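Week 4 notes - clippings and blends

Okay, picking up where we ran out of time! A clipping is a long word with a chunk chopped off (lab, flu, fridge). A blend mashes two words together, like brunch or smog. I asked you for slang from your own group chats and got 253 entries, and 70 of them were clippings, so please don't tell me slang is all acronyms.

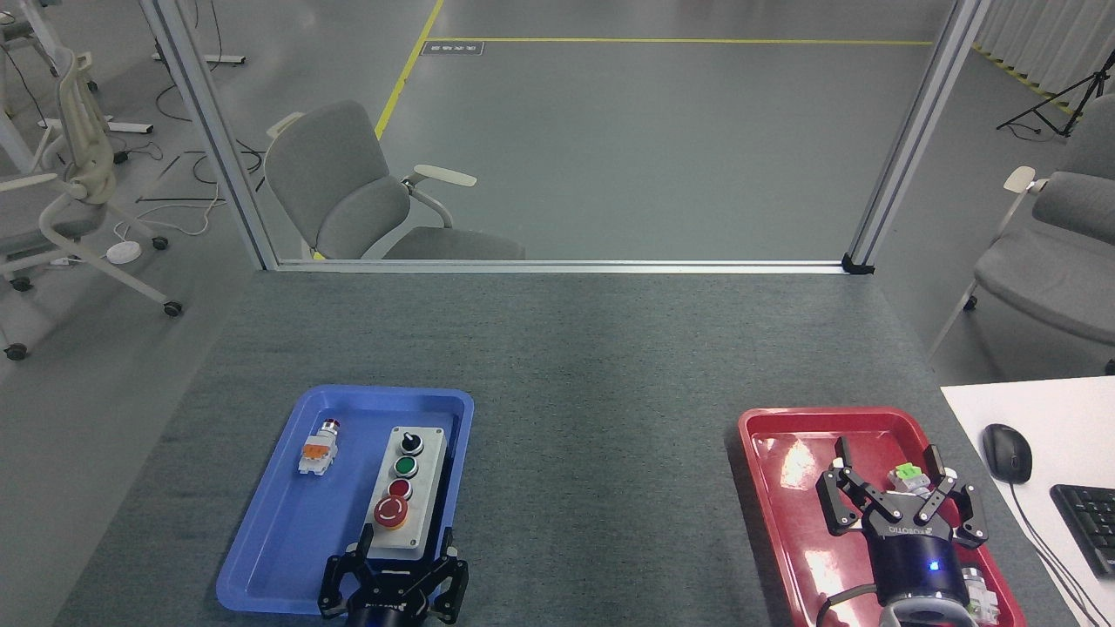
Fig. 2. Control station with selector knob and push buttons, in a blue tray.

Watch out for words like "app" - most of you have never said the long form out loud in your life, and it still counts as a clipping. Hyun-seo Bae asked whether "hangry" is a blend or a pun. I say blend, and I'll argue about it in office hours (bring snacks).

For Sunday: read Edley to page 89 and send me four blends you've heard in real speech.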